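Plilum Spool Bench, long-term review

Rating: four out of five

I work in a small workshop that makes braided trim, mostly for bags, hat bands and camera straps. We are seven people. Last February our owner bought three things together: a feeding machine from Sezer, which cuts and sorts the braid by itself, and two Plilum Spool Benches, where the cut braid is wound. Many reviews speak about the big machine. I would like to write about the bench, as this is the part I have under my hands all day.

My English is not my first language, so I ask for some patience. I did not receive anything from Plilum for this text.

What you get

The bench comes in one flat carton. There is a stand, a reel that turns by motor, and a printed booklet of which I understood half at first reading. Setting up took me one coffee break and a bit more. You do not need tools for this, only strong thumbs for the clip that holds the reel. The plug is on the short side, so think about where your outlet is before you choose the table.

We put ours on ordinary wooden tables in the small room at the back, which was before used for storage. I was afraid it would slide on the smooth wood. In nine months it has moved on me perhaps twice, both times when I pulled too hard.

How the work is now

Before, each of us did everything: measure, cut, wind, label. On a good day I finished around 200 reels. Now the Sezer does the measuring and the cutting, and the winding is shared. The motor turns the reel, but the person must start the braid, keep it flat and stop at the right moment. With two benches and two people we reach 400 on most days, and we go home at the same time as before.

The first turn is the part that no motor has learned. Patterned braid has a face and a back, and if you start it with the back outside, the whole reel is wrong. I hold the end high with my left hand, so that it comes down with a small bend, and my right hand stays by the reel until the first turns are lying well.
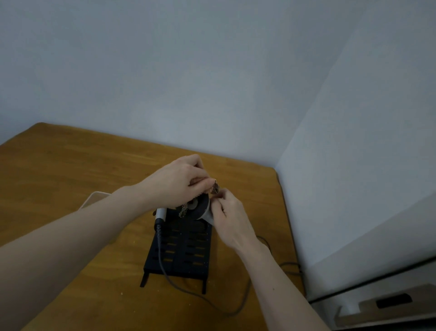
After the start I let the motor go slowly. The booklet recommends the middle speed, but for soft cotton braid I find this too much, it begins to climb on one side. With stiff braid the middle speed is fine. The highest speed I have used only for plain cord and I would not miss it if it was gone.

What changed for us

I think a review of such equipment should say something about the people too. Nobody lost the job in our workshop. But the jobs are not the same. My colleague who was the fastest cutter had a kind of pride in this, and now the machine is faster than she is. For some weeks she was quiet. Today she is the one who sets the Sezer in the morning and who hears when the blade becomes dull, and she got a small raise for it. I do not know if this would happen in every company.

For me the change is in the body. My wrist hurt every evening in the old way, from the scissors, and this is much better. My neck is a little worse, because at the bench I look at one point for hours. We now change places at ten and at two. I asked for this myself and I advise it to anybody who buys the bench.

There is also less talking. When four of us cut together at the big table, we talked the whole day. At the bench you can talk, but then you miss the moment to stop. I have no solution for this.

What I don't like

The reel clip became loose after about half a year on one bench. Plilum sent a new one without discussion, but it took three weeks, and we worked with a piece of tape in this time.

The counter resets when the power goes off. If you have 500 reels to make for one customer, write your number on paper.

There is no foot pedal in the package. You can buy one separately from Drodden and it fits, though the colour is different. With both hands busy on the braid a pedal should be standard, in my opinion.

Compared with the Notetti

I tried the Notetti winder for two days at another workshop. It is quieter and the centre of the reel locks better. But it wants to do the start by itself, and with patterned braid it made the start wrong side out one time in every ten or so. For plain ribbon I would maybe choose it. For our material I stay with Plilum.

Would I buy it again? It was not my money, but yes, I told the owner to order a third one, and please with the pedal.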